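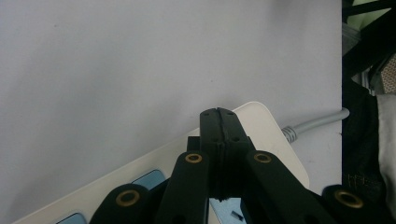 The first thing to go was the kettle, according to Piroska Simon, and the second was everybody's patience. She was on the early shift at the Brerkow automation workshop in Mesley on Thursday when a gripper under test closed on the switch of a power strip and took half the room down with it.

The strip had been chosen as a practice object. It had also, by an oversight now recorded in the fault log, been chosen to run the server holding the practice data. The gripper, a Cellix, had been asked to press one switch lightly and let go. It pressed firmly and held on.

A total of 281 trial runs went missing, along with the workshop's internet and a radio programme about hedges. Power was back by 9.40am. The runs were not, and 86 of them will have to be done again by hand.

The fault has been traced to a force limit typed in with one nought too many, so that a setting meant to read 50 read 500. The software accepted it without comment. A warning has since been added, in red, with a box to tick. 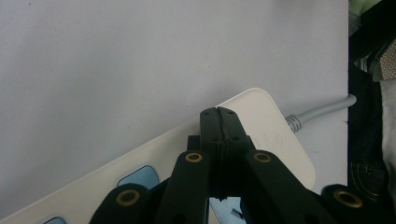
Could anyone have had a shock? The strip's casing wasn't cracked and the gripper's fingers are plastic, so the safety check put the risk as low, but work on live strips has been stopped all the same.

Ljubica Hoxha, who signed off the check, has asked for practice strips to be unplugged at the wall and labelled. The labels arrived the next morning. They are being kept in a drawer until somebody finds the printer's plug.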